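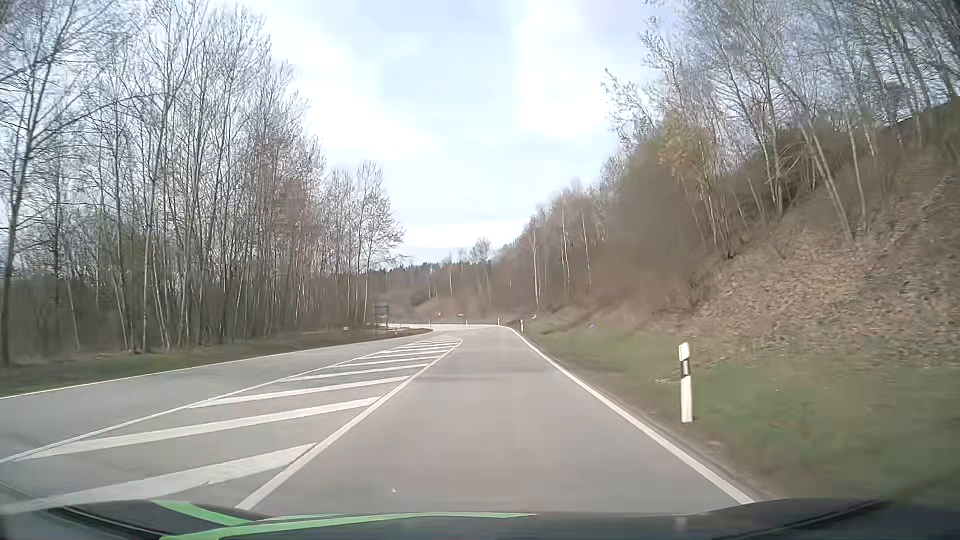

Skelleton route diary: what happened at the long bend

Those of you who follow our little corner of the newsletter will know that we usually use it to tell you how many miles the car has done and which bit of software has been misbehaving. This time it has to be a more serious piece, and I hope you will bear with me if it runs on, as I would much sooner you had the whole story from us than half of it over a sandwich in the canteen.

On a Friday in September, at twenty to four in the afternoon, the Wandano test car left its lane on the Skelleton road while it was driving itself. It had come up to the left-hand bend, the one with the painted hatching between the two lanes, and instead of following the road round to the left with the hatching beside it, it began to drift over the solid line and onto the white bars. The safety driver had their hands in the right place, took the wheel and brought the car back. The whole business lasted less time than it has taken you to read this paragraph. There was nothing coming the other way, no one was hurt and the car hasn't a scratch on it, for which we are all more grateful than I can say.

We stopped at the next lay-by, switched the system off and drove home by hand, with the kettle on before the engine had cooled. All self-driving runs on public roads were halted that same evening.

Now for the why, as far as we understand it. The car finds its way along the lane chiefly by looking at the painted lines, with the stored map as a second opinion. At most bends the lines are simple enough, one on each side, and the two opinions agree. Hatching is harder, with a line down either side of the wedge and all those slanted bars in between. On this occasion the lane finder joined the ends of several bars together and decided they made up the left-hand edge of our lane. It was really quite sure of itself, too, and that is the part that has bothered us most. An unsure system asks for help and slows down. This one saw a nice wide lane and moved over to sit in the middle of it.

The map ought to have spoken up at this point, and it did try. The trouble was in the Brorkine update we had put on the car that week, which changed how much weight the map is given when the camera is confident. On straight roads that is a sensible change and the ride is a good deal smoother for it (several of you have said so, and thank you). On a bend with hatching it meant that the one voice saying "the lane is over here" was turned down almost to nothing. The warning chime came after the driver had already steered, so it was no help to anyone.

We should have caught it beforehand, and I want to be plain about that. The update was tried against 3,706 recorded clips from our own routes before it went anywhere near a road, and it passed them all. When we went back and looked properly, only 24 of those clips had any hatching in them, and nearly all of those were on the flat, straight stretch outside the depot. A bend where the wedge narrows away ahead of you was hardly tested. The big number had made us feel comfortable, me included.

So here is where things stand at the time of writing. The old weighting is back on the car. The lane finder has been changed so that slanted bars may not be stitched together into an edge, and where the camera and the map disagree by more than a small amount the car now slows and sounds the chime straight away, however sure the camera feels. We have gathered 305 new clips of hatched markings, all driven by hand, in morning and afternoon light and from both directions. The first trial of the new version got 11 of them wrong, mostly where the paint is badly worn, and we are working through those one by one. The car will not go back to driving itself on the Skelleton road until that figure is nought and somebody outside our team has checked the work.

Colleagues over at Sivakumar have kindly offered to do the checking, and they have been told to be as rude as they like.

A few practical matters. Hand-driven runs carry on as before, so if you see the car out and about there is a person steering it. Safety drivers, please come to the refresher session even if you have done it twice already, as we have added a part on taking over in bends and would like your opinions on it. The full report is in the shared folder under "long bend" and it's open to everybody, including the graphs, which I am afraid are rather small. And if you have ever felt the car give a little tug towards the middle on any of our routes and thought it wasn't worth mentioning, please do come and mention it. Two of you already have since that Friday, and both reports are now on our list.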